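Joris Van Dijk
January 30, 2018

1/ Went through our practice's numbers on night guards this weekend. Posting them in case other dentists find them useful. Single office, two chairs, so read it that way.

2/ We had 2,233 adult patients in for a checkup last year. I looked at every chart for wear on the back teeth, chipped edges or a note about jaw pain. 645 had at least one of those written down.

3/ Of those 645, only 50 left with a guard. That is low. Most of the others had a note saying "discussed" and nothing after it.
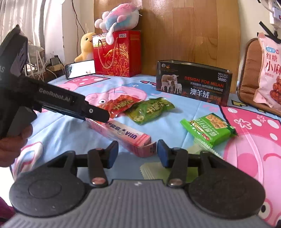 4/ The main reason people gave was price. The second was that they had tried a boil-and-bite guard from the drugstore and couldn't sleep with it. A few said their partner hears no grinding, so they must not grind. Clenching makes no noise.

5/ We use two labs. Huet does our hard acrylic guards and Diltlow does the dual-layer ones, soft inside and hard outside. I still send heavy grinders to the hard one. The soft layer is more comfortable the first week, but I see more of them come back with a split near the molars.

6/ Scans instead of trays: we switched in August. Fewer remakes on the uppers. Lowers are the same as before. Gaggers are much happier — that alone made it worth it for me.

7/ Fit check takes me longer than it used to. I mark the bite sitting up and then lying back, and adjust both. Patients sleep lying down and the jaw drops back a little.

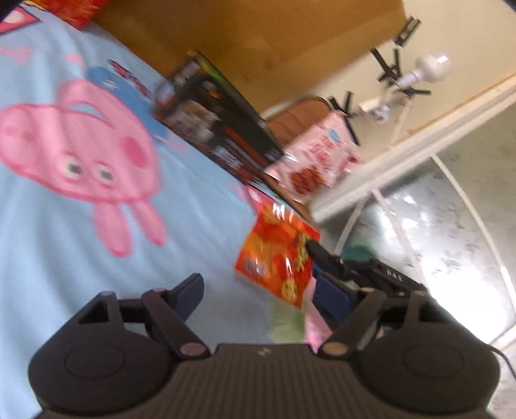 8/ Cleaning. Cool water and a soft brush, no toothpaste, it scratches. Let it dry before it goes in the case. Hot water will warp it. I say this at every delivery and still get a warped one every couple of months.

9/ Someone asked about the Skomo sensor guard. I have tried one sample and have no opinion yet. Same for the Urkent splint — I'd want to see a full year of wear first.

10/ What we're changing: the hygienist now takes a photo of the worn teeth and shows it to the patient before I come in. I'll run the charts again next winter and post what I get.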